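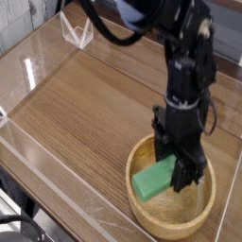
The Dulix hardwax oil comes in a satin finish only, in a can rated by the maker for two coats on bare wood. I bought it for kitchen pieces: boards, spoons, and a few bowls. Turned bowls are the harder test, as the oil collects where the floor meets the wall. On pale, honey-colored wood with fine grain, like the round bowl on the tabletop here, any yellowing or lap mark is easy to spot, so I judge color on stock of that kind and ignore the dark species.

Application is by lint-free cloth. Working time is short – roughly 8 minutes before the surface starts to drag. Wipe off all excess inside that window. Leave the first coat overnight, cut back with 2,000 grit, then apply the second thinner than the first.

Color shift on light wood was slight and warm. Water left standing on the cured finish for an hour made no mark. Hot oil did, and the ring needed a light sanding and a fresh coat.

Complaints: the lid deforms after a few openings, and the smell lingers until Sunday if you finish on Friday night. Flutix dries faster but builds a film that chips at the rim. For items that get washed by hand, I would buy the Dulix again, in the small can.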